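Blog > Bench notes > Software and kits

Skellitz sim kit, second month

6 min read

Quick one before I have to go pick up the car. People keep asking if I'm still using the Skellitz kit and the answer is yes, mostly, with some swearing.

For anyone new: Skellitz is the tabletop arm simulator I bought in September. You get the arm, a gripper, a bunch of rooms, a bunch of small objects, and a script editor bolted on the side. You drive the arm yourself or write a routine, run it over and over, and it logs the whole thing. I don't own a real arm. Want one. Can't put one in this apartment, so sim it is.

Cost me 600 for the year. There's a cheaper tier but it caps you at 1,000 runs a month and I burned through that in the trial without even trying. If you're only going to poke at it on a rainy evening the cheap tier is probably fine. I am not that person.

Install. Ugh. Went in fine on the desktop, would not go in on the laptop. Some license thing. Wrote to support, got Nia Nicholas, who had me delete one folder and start over and it worked the first time. She answered at 6 in the morning, which I felt bad about, but ok. That folder is not mentioned anywhere in the manual. Should be.

The manual in general — thin. It tells you what every button is called and almost nothing about when to press it. There's a long page on lighting presets and then two lines on grip force. I learned grip force from the user forum and from dropping things.

What I like. The rooms look lived in. The older Callgate package I used before this had you working in a gray void with a grid on the floor, and everything floated a little, and after an hour my eyes hurt. Skellitz gives the walls scuffs and puts carpet on the floor. Sounds like a silly thing to pay for, but if you're going to train anything off the camera views you want some mess in there, and I just enjoy sitting in it more. I catch myself parking the arm and looking around.

Also the gripper. On Callgate it was basically a cartoon pinch. On this one the linkage is all modeled and when you spread the fingers the little hinged bits go with them. Took me a while to get used to how wide it opens. I kept coming in too narrow and knocking stuff.

My routine this week is the pen cup. Boring on purpose. Come in over the table, find the pen, line up, go down, lift it out without dragging the cup along. Drag the cup, start again. I've got a version that does it ok when the pen is close to upright and falls apart when it leans a lot. The approach is the whole problem. If I come from too far off to the side the fingers arrive crooked, and by the time I've straightened them out I've wasted half the run. So lately I start high and do all the sideways travel up there before I let it drop at all. Slower. Works better. Probably obvious to anybody who does this for a living.

Things that bug me:

The camera list. You get several views and they're named by number and the numbers change when you load a new room. Why. I have a sticky note on my monitor and it's wrong half the time.

Close views are hard to read. The far view is great, you can tell where everything is. Then you flip to a close one and it's a big pale blank with some dark lump poking in at the bottom and you have to work out what you're even looking at. I wanted a little overlay with the arm position in the corner. Asked on the forum, someone said it's on the list. Everything is on the list.

Exporting logs. It makes one giant file. Fairclough, the add-on people, sell a splitter for it and it's fine, but I shouldnt need to buy a second thing to open the first thing.

And the fan. My poor desktop. Not their fault really, but if your machine is older than mine maybe try the trial first before you hand over money. Turning the shadows down helps a bit.

I did look at Nakik too, since a couple of you mentioned it in the comments. Nicer menus, way better manual, and it opened on the laptop with no drama at all. But the object library is tiny and you can't bring your own in without the pro plan, and the pro plan price made me close the tab. If they ever drop it I'd switch for the manual alone. Maybe.

So would I renew? Today, yes. Ask me again after I try drawers, becuase drawers are next and I have heard bad things. There's a whole forum thread that is just people being sad about drawer handles.

Couple of views from the pen cup setup, no edits:
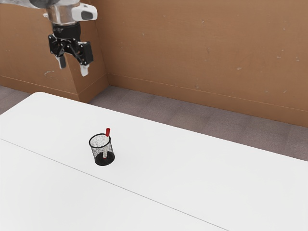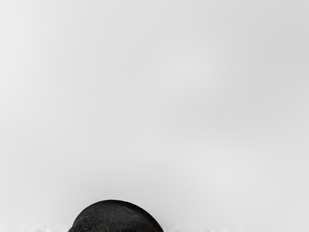
Skellitz, pen cup routine. Far view first, then one of the close ones.

Settings if you want to copy me: shadows on medium, default gripper, start height as tall as the room lets you go, travel speed down 2 notches from default. Leave grip force alone until the approach is decent or you'll be chasing both at once like I did.

Ok, car. If anyone has a drawer script that sort of works please send it, I'll trade you my pen one.

Contact | Copyright, all posts by the author | Back to top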